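Thread: how we're collecting examples for our jar-shelving model, from somebody who has been doing it since March and still gets a kick out of it!

Short version: a person holds a gripper in each hand, does a kitchen chore at a table, and we save what the gripper cameras see and how the hands move. The model learns from that. No robot needed for the collecting part, so you can get through a lot of tries before lunch.

The project is called Cultitz. We're a small group working out of Clodgate, and the first chore we picked was putting spice jars on a two-tier rack. It sounds tiny. It has eaten our whole spring and I regret nothing.

Current count is 747 saved examples. An example is one full go: hands start apart, jars get moved, hands back off. If you stop halfway to scratch your nose, you throw it out and go again (I have thrown out so many for nose reasons).

First thing I'd pass on to anyone starting – record the approach. My early examples began with the fingers almost touching the jar, and the model had no idea what to do from farther back. It needs the boring part, where the hand is just traveling over the table.

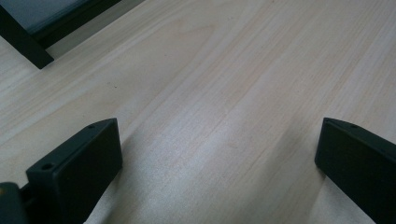
So now every example starts with both grippers open and well away from the jars. It adds a couple of seconds each and the difference in the trained model was huge. We went from freezing at the start almost every time to freezing almost never.

Glare matters too. I spent a whole evening trying to get rid of every shiny patch with curtains and desk lamps, and then Baptiste (our training box, named before I got here, no idea why) gave us a model that fell apart as soon as the lights changed. Now we record morning, noon and 8 pm and let the light do what it wants.

Speed! Go slower than feels natural, but don't creep. When I creep, the model learns to creep, and then it hovers over a jar forever like it's reading the label. A calm, steady reach is what you want. I hum while I do it. Same song every time, sorry to the people next door.

Somebody asked in the replies how close the wrist view gets. Pretty close. By the time you're at the rack the jars fill most of the view, and if your hand is moving they smear. We keep those. A bit of blur is what the model will get later on, so it may as well see it now.

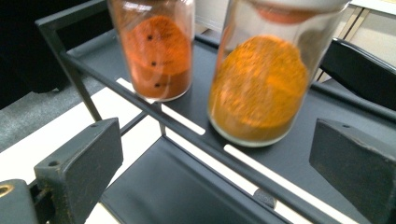

JARS AND SPICES

We use real spices. I tried empty jars for a day and they tipped way too easily, plus every one of them looked the same from above. Full jars have some weight to them and the colors help a ton when I'm scrubbing through recordings looking for a bad grab.

Mix your sizes. A small jar and a wide jar need very different finger openings, and if you only ever record one of them the model closes to that width and stops. We swap jars every 27 examples. Why 27? It's how many I can do before my wrists complain.

Also swap which hand does what. I'm right-handed, and my first big batch was nearly all right-hand grabs, and you could really see it in the model – the left arm just kind of kept it company. Now there's a sticky note on my laptop that says LEFT in giant letters.

Mistakes: we keep the good ones. If a jar lands crooked and I fix it without a pause, it stays, tagged "fixed." Those 33 examples might be my favorite part of the whole set. The model trained with them will nudge a bad placement and try again, and the first time I saw it do that I yelled loud enough to scare people in the hall.

Tagging is done in Pliretti, our homemade viewer. It's ugly and it crashes if you resize the window, but you can see both wrist views and the head view side by side and mark start and end with two keys. I get through a batch in the time it takes my tea to go cold.

The head view is the one I check first. It's the only one where you can see both hands, the table and the rack together, so if something was set up wrong you usually spot it there.

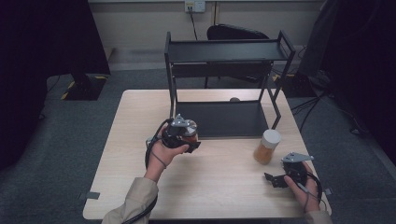

Head view: small jar up in the left gripper, the other one waiting by the rack.

Things still on my list: more starting spots for the jars, more rack angles, and a second pair of hands besides mine. Mine have 6 months of habits in them and I'd love to know how much of that the model has picked up.

Will add to this thread after the next training run. If you collect this kind of thing too, tell me how you decide when a chore has enough examples, because right now I'm going by gut and how much tea is left!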